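Notebook Bench Spares Stores list Older entries Log out

December, started 9.40 after the kettle

Old Dell workstation, the one off the bottom shelf. Job for today: strip-down notes for the processor and socket end, so whoever does the other towers works from one set of notes and doesn't make it up each time. Debashish wants these in the Bollcombe binder by the end of the month. Mine to write up, his to moan about.

Asset number 483 on our sheet. Sticker says 438. Going with the sheet, must ask Lutfa which is right before it gets into the spares list twice.

Mains lead off, held the power button in for a slow ten, then left it while I found the strap. Strap was in the drawer with the tape, where it does not live. Put it back on the hook please.

Side panel: latch and lift, no screws. Stiff. If it won't come, push the panel back towards the rear first and then pull, don't lever it with a screwdriver (there is a gouge in the last one and we all know about it).

On its side on the slatted bed, open side up. Much better than working with it stood upright, you can see what you're doing and dropped things land flat on the board instead of vanishing down the bottom. Still lost one screw. Found it again, under the tower.

Cooler. Four captive screws, went round them in a cross, half a turn each until they were all slack. Do NOT undo one all the way and then go to the next, the plate tips and drags on the chip. Paste had set like old putty. Twisted the heatsink a little left and right before lifting and it let go with a crack, which frightened me but was only the paste. Warm it for a few minutes next time, Feltidon's sheet says to run the machine before you start and I skipped that as I couldn't be bothered to find a monitor lead.

Cooler went in the blue tub, with its screws in the bag. Fan plug is a small one, pull by the plastic, not the wires.

Cleaned the lid of the processor in the socket before opening anything. Isopropyl on a lint free wipe, from the outside in. Three wipes. Last one came away nearly clean. Any paste that goes over the edge at this stage ends up in the socket, and then you are there with a cocktail stick for the rest of the morning. Ask me how I know.

Lever: down, out sideways, up. Load plate swings over on its hinge. Leave it fully over, don't let it rest half way as it will drop on your knuckles or on the contacts.

Processor is a square one, looks like a Xeon from the lettering on top but it's faint and I want it under the magnifier before I put a model on the sheet. Hold by the two opposite edges. No fingers on the underside, no fingers in the socket, no blowing in the socket either (spit).

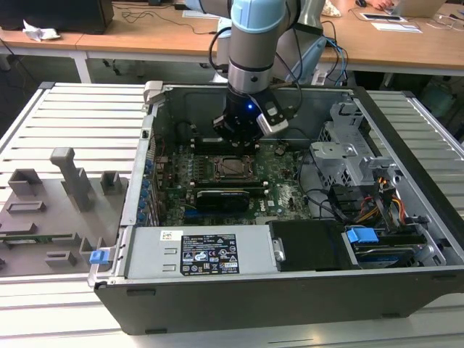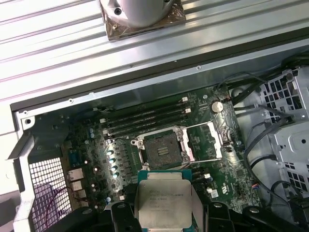

Right, rest of it.

Dust. More of it than I expected for a machine that came out of an office. Soft brush first with the hoover nozzle held a hand's width off, then the bulb blower for the memory slots. Kept the brush well away from the socket. For the socket itself bulb blower only, at a shallow angle, then look with the torch, then blow again. If there's fluff sitting in there that won't shift, stop and get Lutfa, she has the good tweezers and the steady hands.

Check for bent contacts: torch low down from one side, look for any dot that catches the light differently to its neighbours. Turn the torch round to the other side and do it again. Takes a minute. Did it twice, found none, wrote OK on the card.

Memory slots: the modules are in the antistatic tray, out of the way before the cooler. Note to self for the write-up, memory goes FIRST in the order of work, not after the cooler, because the latches foul your hand. I've got it the wrong way round in the draft.

Coin cell still in. Leaving it for now. Lutfa wants the clock checked before anybody pulls it. If it's flat it goes in the battery pot and not the bin, Debashish has gone on about this enough.

Graphics card stays put for this job. You can get at the socket fine with it in. Same for the drive, same for the power supply. I did think about taking the card out for more room and didn't, and was glad, one less thing to put back. If you're scrapping the tower altogether then obviously it all comes out, but that is the other sheet (pages 4 to 6, the ones with tea on).

Capacitors, had a look at the tops for bulging as per usual. All flat as far as I can tell. No crust round the bottoms. Wrote OK.

11.15, break. Debashish came through and we had the conversation about thermal paste again. He is for a cross, I am for a pea in the middle. Agreed to disagree and put "pea" in the notes as I'm the one typing.

Refit order, as I'd like it in the binder:

- load plate right over, lever up
- check socket with torch, both sides
- find the corner mark on the chip and match it to the one on the socket, then the notches
- hold level, lower straight down, let go. It should drop in under its own weight. If it doesn't sit flat lift it and look, don't wiggle
- never press on it
- load plate over, lever down, hook under. It needs a fair shove and it will creak. The creak is normal, a crunch isn't
- paste, small
- cooler down square, cross pattern again, half a turn each
- fan plug
- memory back, both latches clicked
- panel

Straight down is the bit people get wrong. If you come in tilted then one edge touches first and slides, and sliding is what bends things. Look from the side as well as from above. Get your eye level with the board if your knees allow it. Mine don't much.

Also put a line in about the sequence of letting go. Let go of both sides together. Letting go of one side first flicks the chip over, only slightly, but slightly is enough.

Time for the whole lot, me, going carefully and writing as I go: 61 minutes without the break. Debashish reckons he could halve it. He's welcome to.

Things I was short of today:

Lint free wipes, last packet open. Order more. Not the Pallorix ones, they shed.
Small zip bags.
A second antistatic tray. Using a baking tin lined with foam is fine for brackets but not for chips, I'm not having that in the binder.
A torch that doesn't need thumping.

Spares list. Lutfa's count for the shelf is 326 lines and mine is 285, and the gap is mostly memory, I think she does one line per stick and I do one per pair. Not going to sort that today. Suggest we go with hers and I fix mine, it's easier to pair up than split apart. If anyone has strong feelings say so before I start.

Labels: every part that leaves a tower gets the asset number on it, on the bag and NOT on the part. There's a graphics card in the drawer with biro on the fan. Don't.

Question for Paul when the next delivery from him turns up. (Paul is the label printer, for anyone new, it was called that when I got here. Delivery meaning the tape.) Does the narrow tape fit the small bags or do we fold it? Folding it makes the number unreadable half the time. Lutfa says 9mm. I say try it first.

Two corrections to the older entry on these towers, found while doing this one:

1. It says the load plate lifts off. It doesnt, it's hinged. Somebody forced one, I suspect, and then wrote it down as a step. Crossed out in pencil and initialled.

2. It says to take the power supply out to reach the cooler screws. No need at all with the tower on its side. Must have been written for the smaller model. Leave it in, that's a quarter of an hour and a lot of swearing saved.

Afternoon, 2.20. Typed up as far as the refit. Lutfa read it over my shoulder and wants a drawing of the corner mark, as "match the mark" is no use if you don't know what it looks like. Fair. Little gold triangle. Will draw it, badly, and she can redo it.

She also says put the torque driver setting in. I've been doing the cooler by feel for years so I don't have one. Left a gap in the notes with a box round it. Debashish to fill in from the Feltidon sheet if he can find the Feltidon sheet.

Still to do:
- magnifier on the chip lettering, write model on card
- 483 or 438
- clock check, then coin cell
- drawing
- move memory to the top of the order in the draft
- wipes
- second pair of eyes on the whole thing from someone who hasn't done one before, follow it word for word and shout when it's wrong

Strap back on hook. Isopropyl lid on tight this time.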